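Kavari Shares Findings on Gripper Fault and Releases Fix for All Users

17 Oct 2019

Kavari, the developer of control software for small robot arms, has published the full report on a gripper fault first noticed by its test team in June, and is glad to announce that a corrected version of the software is ready for everyone who uses it. The report was written together with Stanow, the company that supplies the finger pads and wrist brackets for the Kavari test arms, and it is free to read for customers and anyone else who is curious about how a grip can go wrong.

The fault showed up as a late release. The arm moved an item to the right spot, the software gave the command to open, and the fingers stayed closed for a short time after the arm had already begun to lift away. In most cases the item was carried up a little and then dropped. Nothing was broken and no one was hurt, but a dropped item is still a dropped item, and the test team decided to stop all unattended runs on the day the pattern was spotted.

"We were having a great month, and then we saw three odd drops in one afternoon," said Sum-yee Wan, head of testing at Kavari. "It would have been easy to blame the pads or the light in the room. Chia-hao went back through the logs that evening and found the same gap in the timing every time. I was so happy to see it, because a fault you can find is a fault you can fix!"

Chia-hao Hung and his colleagues then went through 3472 recorded pick-and-place moves. A late release was found in 119 of them. Almost all came after the arm had been working for more than 90 minutes without a restart, and that pointed the team toward the part of the software that stores incoming force readings. The store was filling up, old readings were being handled before new ones, and the open command had to wait its turn behind them.

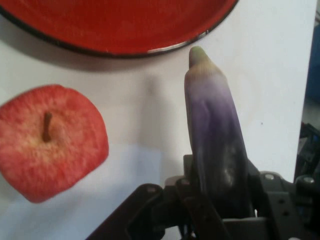
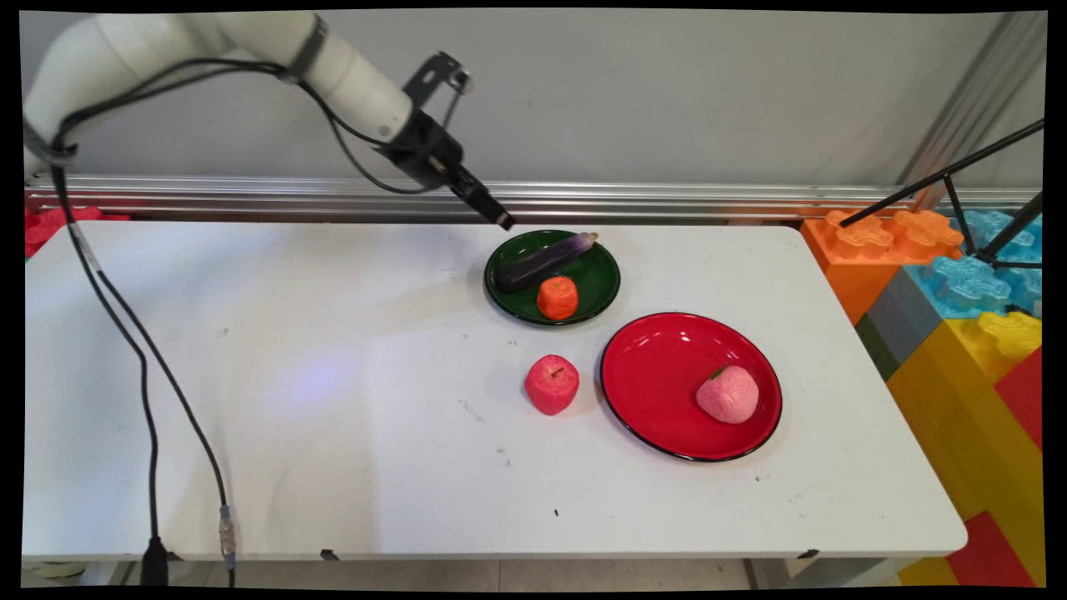 Grip timing matters most with items that are long, smooth or uneven in shape, and the report gives a whole chapter to them. A block with flat sides tends to drop straight down when it is let go late, while a rounded one can tip or roll, and a curved one may swing against whatever is next to it. An eggplant standing upright in the fingers, with its tip close to the rim of a red plate, is a good case to think through: if the arm pulls back before the fingers have opened, the tip travels too, and the plate may be bumped. Mei-kuen Tam, who wrote the chapter, has included her notes on release height for each shape, and also a short list of shapes she would like to see tested next (pears are at the top).

The corrected software, version 5, gives the open and stop commands their own path so that they never wait behind sensor readings. The arm also checks that the fingers have really moved apart before it starts to lift. If they have not, it holds still, sounds a tone and asks for a person to come over. The check makes each release slightly slower, and the team feels that is a very fair trade.

Stanow has tested the pads and brackets from the affected arms separately and found no wear that could have caused the drops. "We were pleased to be asked in so early," said Aino Tuominen, product engineer at Stanow. "Kavari sent us the raw logs along with the parts, and our two teams were on the phone nearly every day. We have already changed the way we test our own pads after long runs, so we got plenty out of this as well."

Users of earlier versions are asked to install the new software before their next long session. Until then, arms should be restarted at least once an hour, and hands should be kept away from the fingers during release, even when the arm seems to have stopped. The stop button on the base was not affected by the fault at any time, as it cuts power to the arm directly.

Chin-lung Ng, who leads user support, will host an open call on the report and the new release check. Questions can be sent in ahead of the call, and users who have seen late releases of their own are warmly invited to send logs, even short or messy ones. The support team reads them all and would love to have more.

The report, the release notes and the restart guide can be found on the support pages of the Kavari website.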